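格伦尼斯社区厨房(Grenness)冬季课程开放报名,新增"一个人也好好吃饭"系列

2024年11月20日

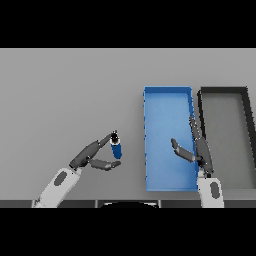 大家好,我是 Tharushi Paul,格伦尼斯厨房的课程负责人。按理说新闻稿应该写得端端正正,用"本机构"开头,可我试着写了两遍,自己读着都犯困,干脆还是用平时说话的口气来写吧。各位媒体朋友要摘引的话,随便摘,不用客气。

先说正事:我们的冬季课程从今天起接受报名,一共18堂课,分布在整个冬天。每堂课的学费是20镑,材料全包,围裙我们也准备好了(当然,您要是有自己特别喜欢的围裙,请务必穿来,我很爱看)。尼特斯特德(Nitstead)本地居民凭住址证明可以享受半价,这一点和往年一样,没有变。

今年最大的变化,是我们第一次开了专门给独居者的系列课,名字就叫"一个人也好好吃饭"。这个念头是十月份冒出来的。当时我们办了一场汤品晚会,收尾的时候有位女士留下来帮忙擦桌子,跟我聊起她丈夫去世之后,她有大半年晚饭都是饼干配茶。她说不是不会做,是菜谱上全写着"四到六人份",做一锅炖菜要吃到下个礼拜,吃到后来看见锅就烦。我回家翻了翻自己书架上的菜谱,还真是!三十几本书里找不出几道是给一个人写的。我自己也独居过很长一段时间,那几年吃得有多潦草,想起来就脸红。

所以这个系列的菜全部按一人份来设计,最多两人份,剩下的那份第二天要能变成另外一道菜。比如第一堂课教烤鸡腿配茴香和柠檬,只烤两只,当晚吃一只,另一只拆成丝,第二天加上煮软的大麦和一点酸奶做成拌饭。第二堂课是鱼,讲怎么跟鱼摊老板开口只买一小块(很多人不好意思开这个口,真的不用不好意思),回家用纸包着烤,十几分钟就好。后面还有一只小锅煮的豆子、一个鸡蛋的三种晚饭、冷冻室里的存货怎么规划,以及一堂我期待了很久的课:一个人份的甜点。单人份的苹果脆皮甜点做起来其实很麻烦,面碎的比例稍微一多就干得掉渣,我在家里试了很多回,邻居家的孩子已经拒绝再当我的试吃员了。

除了这个新系列,老朋友们喜欢的课也都还在。面包课照旧由巴拉哈斯面包房(Barajas)来带,他们家的天然酵种今年状态好得不得了,闻起来像刚切开的青苹果。这次面包课拆成了上下两堂,上半堂揉面、整形,面团留在我们的冷藏柜里过夜,下半堂回来烤。以前一天之内硬要做完,发酵总是赶,大家抱着热乎乎的面包回家很高兴,可是巴拉哈斯的师傅们看着那个内部组织直叹气。今年他们坚持要拆开,我举双手赞成。报名面包课的朋友请注意,两堂要连着上,不能只选其中一堂。

腌菜课今年也加了内容。去年只讲了醋渍,结课时好多人追着问发酵的做法,所以这次盐水发酵会占一半时间。每人带两只干净的大口玻璃罐来就行,盖子要能拧紧的。酸白菜、胡萝卜配姜、整颗的小红萝卜,三选二。至于气味问题,放在厨房里头几天确实会有一点味道,家里有人鼻子特别灵的,建议提前打个招呼。

还有亲子课,适合六岁以上的小朋友,一大一小搭档报名,收一份学费。饺子、薄饼、蔬菜咖喱,三个主题轮着来。我小时候就是站在小板凳上看外婆擀饼学会的,擀出来的形状像各国地图,外婆从来不改,照样下锅。所以亲子课上我们对形状没有任何要求,家长们也请忍住,不要伸手去帮忙捏!

再说说场地。厨房今年夏天做了一次翻修,灶台换成了电磁炉,抽风系统也换了新的,冬天关着窗炒洋葱再也不会满屋子流眼泪(好吧,切的时候还是会)。改造费用的一部分来自西斯特尔公司(Sistell)的社区资助计划,在此认真地说一声谢谢。他们除了出钱,还派了同事来看我们排水管的老毛病,那个水槽堵了好几年,每逢大班课就闹脾气,现在总算顺畅了。厨房入口改成了缓坡,轮椅和婴儿车都可以直接推进来,有一张操作台可以升降,需要使用的朋友请在报名时备注,我们会给您留好位置。

每堂课最多收30人,但是"一个人也好好吃饭"系列我想开得小一些,气氛更像在朋友家吃饭,所以名额是减半的。做完菜之后大家会坐下来一起吃,这段时间算在课程里面,请不要排得太满,匆匆忙忙打包就走。有人问我,课名叫一个人吃饭,怎么又凑一桌人?我的想法很简单,在家里一个人吃是日常,来上课的这个晚上,有人陪着聊聊今天的酱汁是不是咸了,也挺好的。当然,想安安静静坐在角落吃的朋友,也完全没有问题,窗边那两张小桌子就是给您留的。

关于食物过敏和饮食习惯:报名表上有一栏,请一定填写。素食、清真、无麸质我们都能安排,坚果过敏的朋友请尽早告诉我们,因为当天全班的配方都要跟着调整。去年有位学员到了现场才说对芝麻过敏,而那天做的偏偏是芝麻酱拌面……最后大家一起换成了葱油,也很香,但我那天确实出了一身汗。

报名方式有三种。第一,到厨房前台当面登记,开放时间是上午十点到下午四点;第二,在我们的网站上填表;第三,打电话,接电话的多半就是我,如果背景里有锅碗瓢盆的声音,请多包涵,说慢一点就好。付款可以现金也可以刷卡。因故不能来的,提前两天通知我们,学费可以转到别的课,也可以转给朋友。如果学费对您来说有困难,请私下跟我说一声,我们每堂课都留了免费的位置,不需要填什么证明,也不会有人问东问西。

另外我们还在找几位能帮忙的朋友,主要是课前备料和课后洗碗。不需要厨艺,会削土豆就很好,不会削的我可以教。帮忙的当晚包饭,攒够三次可以免费上一堂自己喜欢的课。

想来采访或者拍照的媒体朋友,欢迎直接来课堂上看看,最好提前一天打个招呼,我好多备一份食材。是的,来采访也要动手,去年来的那位记者朋友负责剥了一整篮蒜,剥得又快又干净,我到现在还惦记着请她回来。

关于格伦尼斯社区厨房

格伦尼斯社区厨房位于尼特斯特德,是一家非营利的公共厨房和烹饪教室,常年开设面向普通居民的烹饪课程,不设入门要求,平日里也向社区小组提供场地租用。课程收入用于购买食材、维护设备和补贴免费名额。

媒体联络

Tharushi Paul,课程负责人
格伦尼斯社区厨房,尼特斯特德
如需课程表、讲师介绍或授权使用的菜谱,请与前台联系,注明"冬季课程"即可。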